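August 12, 2018

Club update, quick one becuase I have to be back there at 2.

We finally picked the task for the Heltau meet. Sweeping! Inese Kütt wanted drawers, I wanted anything but drawers, so we voted and now it's crumpled paper into a dustpan. Two arms, one stick, one dustpan, 1000 points max. Our best practice score is 685 – not bad for a team that couldn't get the left wrist to zero in April.

Still to do:
new grip pads
the Cledwood form (mine, I know)
shorter runs, the long ones eat the whole evening

The angle of the stick is the hard part. Too steep and it skips, too flat and the wrist complains. Inese has a fix she wont explain till it's coded.

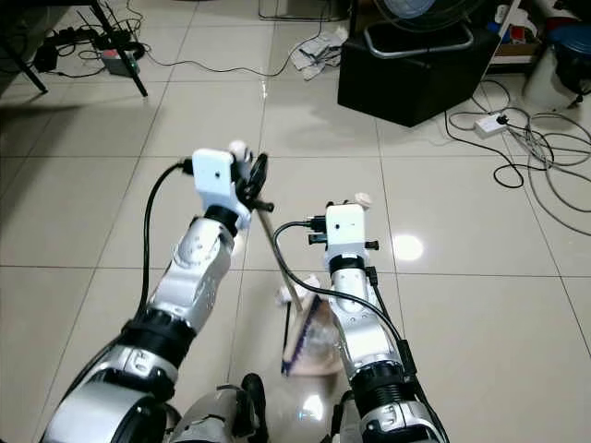
Left arm on stick duty, paper and dustpan on the tiles.

More after the next session. Bring snacks if your coming – pretzels, please.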